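Planning what to buy for a workshop gripper

Most overspending on automation happens before anything is plugged in. Write down the jobs first, by hand and on paper, then price the kit against them. Small wooden parts are a good test, as they slip, tip over and mark easily.

Babar Butt, who keeps our bench budget, sets aside 40 per cent for the gripper and its pads and treats the rest as arm, mounts and spares. His first sheet had it the other way round and we ran out of money in May.

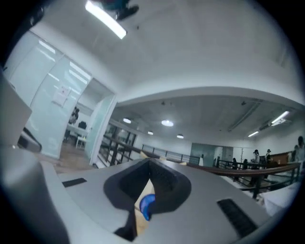
Pads wear out sooner than the price lists suggest. Order two sets with the first gripper, keep the spares in a labelled tin, and note the date each set goes on. Our Terna pads lasted 26 days of steady use. The Zarine ones cost more and managed 71, so they worked out cheaper.

Ask every supplier these before you sign:
Are fingers sold singly or only in pairs?
Is the charger in the price?
How long do repairs take, and who pays the postage?

Try hand-held grippers before paying for an arm. A morning with a pair at the table will show whether the jaws suit your parts – and whether your table is the right height. 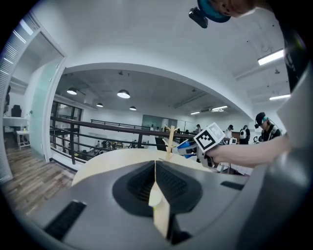
Leave room in the budget for dull things: clamps, cable ties, a decent lamp, a second table. We put 2000 pounds by for these and spent all of it. Tunus and Valderrama both quote without delivery, so add that line yourself and check whether VAT is in.

Last updated October 17, 2022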